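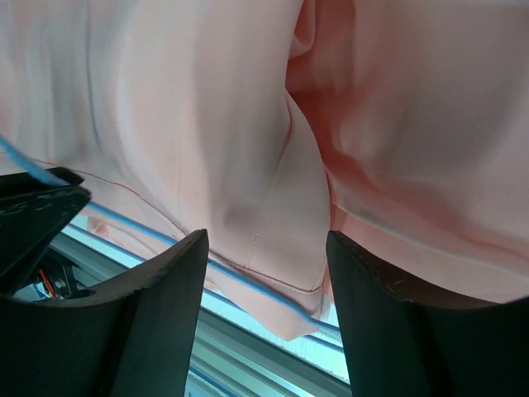

Stiro G2 gripper kit, reviewed after three months
By Heidrun Danzer
Jun 13, 2022

I run the equipment budget for a small garment handling workshop. We bought the Stiro kit in March to go on an arm we already had, for hanging and moving shirts. This review is mainly for people who have to put a figure on a form before they have tried anything.

What you get

Two parallel fingers, a mounting bracket, a wrist camera with its cable, and a pair of spare pads. The kit is sold through Grastelus, who also quoted us for a service contract. We turned that down and I would do so again. The fitting instructions are short but correct, and the bolts supplied were the right ones.

What you do not get is anything to route the cables with. Ties, duct and sleeving are all extra. Put 95 euros down for this if you have a rail of any length, and order it with the kit. We lost a week waiting for duct.

In use

On hangers the kit is good. Plastic hooks are thin and slippery and our old gripper let them turn, so the shirt ended up facing the wrong way. The Stiro fingers close flat and the hook stays where it was put. We use ordinary plastic hangers and did not have to change them, and that saved a line in the budget I had already filled in. 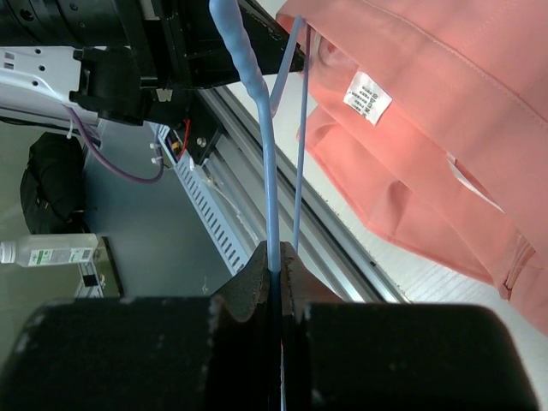

Hanger hook held between the fingers, with a salmon-pink shirt on the hanger.

On loose cloth it is less good. The fingers are thick, and getting hold of a single layer at a hem takes several tries. Light, smooth fabric is the worst for this. If most of your work is picking garments off a table, look at the Zeleke needle gripper instead. It costs more, and I have only used it at a demonstration, but it picked up single layers there without trouble.

The camera is fixed close to the fingers. That suits hooks and seams. A shirt that hangs near it fills most of the view, so plan for a second camera further back. We did not, and had to ask for the money later.

Wear and running costs

The black finish marks easily. Scratches do not affect the grip as far as I can tell, but do not expect it to look new for long. Pads are the real running cost. They are 23 euros a pair and we allow for 20 pairs a year across all our stations. Stolau sells a cheaper pad that fits. We tried one set and it was softer at the edges, so we went back to the originals.

Planning the rest

Keep 300 euros aside for the small things - hangers, a spare camera cable, a decent set of hex keys. Also allow staff time for the first fortnight. Ours went on setting the closing force for each type of hanger, and the supplier's quote had no line for it.

Would I buy it again? For hanger work, yes, at the same price. For folding or sorting from a pile, no.

Four out of five for hangers, two out of five for loose cloth.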